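Pranditz vs. Jokholm fingers for PC teardown work

Forum: End effectors and tooling

a_chisholm
I'm setting up a cell to take apart old desktop towers and I'm stuck on the gripper. The arm is settled. On the shortlist are the Pranditz two-finger with the narrow tips and the Jokholm parallel jaw, which has a lot more force. The tower lies on its side with the panel off and the arm comes straight down over the board. 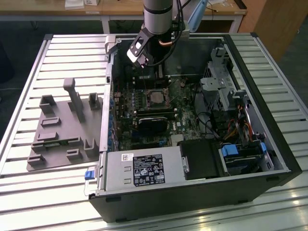 My budget for the gripper is 3,944 and that has to include spare fingertips. First jobs are the socket lever and the memory latches. Heavier parts can wait until May.

sudheer_s
Get the Jokholm. I ran the Pranditz on a similar job and the linkages swing out when it opens, so you lose room right where the case wall is. A parallel jaw stays the same width below the wrist.

wendelin.st
I disagree with that. The Jokholm body is wide all the way down and I hit the drive cage with it more than 12 times in one afternoon. With the Pranditz I could at least tilt the wrist. Force doesn't matter much for a latch.

sudheer_s
It matters for the lever. Mine slipped off twice with the stock tips.

wendelin.st
Stock tips, sure. Put rubber on them.

gowda_sh
Whichever one you get, look at the wrist camera view before you bolt everything down. The tips should show up at the bottom center with the whole socket still in view past them. Mine was mounted too low at first and the fingers hid the part I wanted to grab. The processor lid also washes out to white under our lights, so I find the socket by its corner screws.
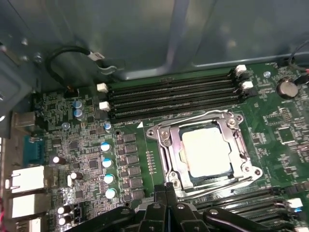
Can one wrist camera do the job without a fixed one?
For the latches, yes, but keep a fixed camera for the approach, when the wrist view is mostly case wall.

a_chisholm
Good to know. Which controller are you on?

gowda_sh
Kartha, the older one. Closing from fully open takes 896 ms with the default profile and I never bothered to tune it.

sumathi_m
That's slow. We had the same controller and got it down to less than half by changing the ramp. Settings are in the Sekisgate thread, page 43.

sudheer_s
Still say Jokholm.

a_chisholm
I'm going to order the Pranditz with two sets of rubber tips and try the lever first. If it slips I'll borrow a Jokholm and post the results for both.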